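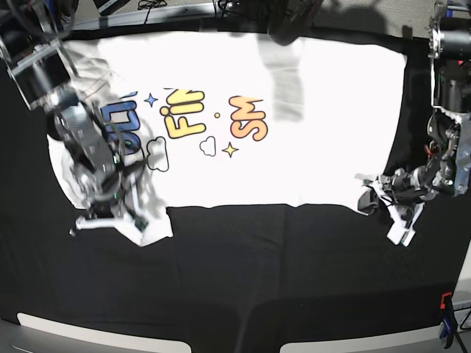
February, folding table, morning

Shirts again, and I'm still fond of them, creases and all. Spent most of the morning on the white short-sleeved tee with the cartoon lettering, laid sideways on the black cloth. I keep going back and forth about the cloth (it shows every speck of lint, and I must have gone over it with the roller more than I'd like to admit) but a white hem on black is so easy to read that I can't see us giving it up. The old gray felt from the Vostau bench made me squint!

Notes on the fabric, for whoever has the table next. The straight run of the hem behaves nicely. Sleeves are where I lose my patience, as there is so little cloth in them and they bunch at the least excuse, and once one is bunched the neighboring part of the body wants to come along too. I'd like to try smoothing from the print outward next time, with the corners left until the end.

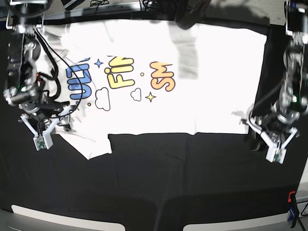
The print itself deserves a line or two. I like the blue, yellow and orange letters very much, and the little stars and clouds between them are a handy way of telling at a glance which way round the shirt is lying. I'd still like to know whether a big print makes the cloth stiffer through the middle. My hunch is yes, a little, but a hunch is all it is, and a plain shirt of the same size beside it would settle the matter.

Supplies: the Plarnero order is for 13 plain tees, all white, same cut if they have it. Finden can wait until we've used up what's on the shelf. Please wash new shirts once before they go on the table, cool, no softener, and hang them in the back.

Still to do: trim the loose threads on the cloth, fresh sheet for the lint roller, and copy the Issa folding notes into the front of this book.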